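In defense of the hanger

By Benvinda Cordeiro

Every June I read the same advice: fold everything, stand it up in rows, and your closet will be calm. I tried this for 12 months. I must say that I was not calm.

A folded shirt asks for work two times. First you fold it, and then, when you want the one at the back, you disturb 7 others and fold them again. A shirt on a hanger asks only once. My sister-in-law Yolandi disagrees strongly, and her drawers are beautiful, but she irons nearly every morning.

I admit that the hanger has its own difficulty. With a soft shirt, many people push it through the neck from above, and little by little the collar becomes wide like a boat. My mother taught me to enter from the bottom hem, and I still believe she was right, even if it is slower.

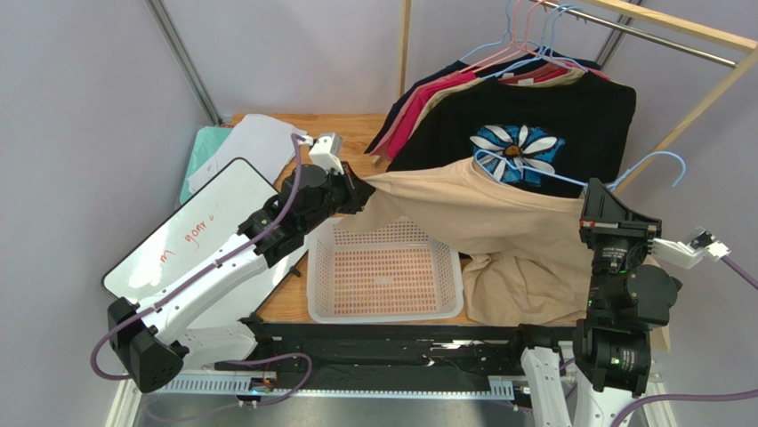
The other objection is the space. Yes, hanging needs more of it. But I would prefer to own fewer shirts and see all of them than to keep a full drawer where I only know the top layer. When I moved to my present apartment, I gave away two bags of clothes, and I have missed one green cardigan.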